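Search this wiki Search Go Advanced search

Kesia (band)

Kesia are a four-piece folk and dance band, and I should say at the start that I've seen them more times than is sensible, so this entry is written by a fan. I've tried to keep the gushing down. The line-up is Solène Chevalier (fiddle and most of the singing), Marwan Smadi (oud, guitar, a bit of shouting), Abla Salameh (accordion and keyboards) and Walid Azar on drums.

Beginnings

Solène and Marwan met at a Thursday-less sort of open mic - it moved about the week depending on when the pub had darts - and played as a duo for two winters. They did mostly French dance tunes with oud where you'd expect a hurdy-gurdy, and I can still remember how odd and lovely that sounded in a back room with the fruit machine going. Abla joined after filling in at a wedding. Walid came last, and with him the whole thing got a great deal louder, which split the early crowd a bit (I was in favour!).

The name is usually said "KEZ-ya". Marwan says it KESS-ya and won't be told.

Recordings

The first record, Nenent, was made over nine nights in January in a house with no heating, and on the slow songs you can hear a kettle. It was pressed in a run of 1,000 and they sold the lot from a suitcase at gigs. I've got number 15, with a tea ring on the sleeve that I'm afraid is my own doing. The second album, Semaan, is the one most people know. It's longer and moodier, and side two is really one piece of music chopped into four so that the radio could play a bit of it. Hiba Fakhoury produced it and sings the low harmony on the last track, though she's left off the sleeve on the first pressing.
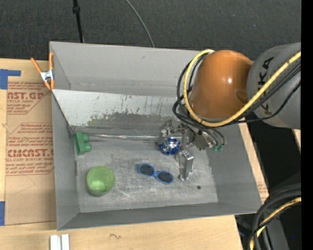 Kesia & Friends Music Wiki - Live Music Pages Team

Live shows

If you only know the records, do try to catch them on stage, where the songs stretch out and nobody seems to be watching the clock. A normal set opens with Solène on her own, unamplified if the room will stand it, then the others wander on one at a time. By the fourth number Walid is properly going and the front few rows are up. The biggest room they've headlined so far is the Trovex, where they played to 3,943 people, and I'll admit I was worried it would swallow them. The quiet opening got a bit lost under the bar queue, but the second half was as good as I've heard them. The smaller date I'd pick over it was the seated one the following spring, with 1,481 in and you could hear the accordion breathe.

They nearly always finish on "Lamp Oil", a waltz that speeds up until it falls over. Requests for it earlier in the evening are ignored.

Style

People file them under folk, and the band don't seem to mind. Abla's keyboard parts owe a lot to the wedding bands she grew up playing in, and Marwan came to the oud fairly late, after years of playing guitar in a surf group. Solène writes most of the words, in French and English, sometimes swapping halfway through a verse. There's an argument on the talk page over whether the newer songs count as pop - my own view is that two of them do, and they're both very good.

A third album has been started, again with Hiba producing. Three of the new songs have been in the set since the autumn, under working titles that change from night to night, so please don't add them to the track list yet.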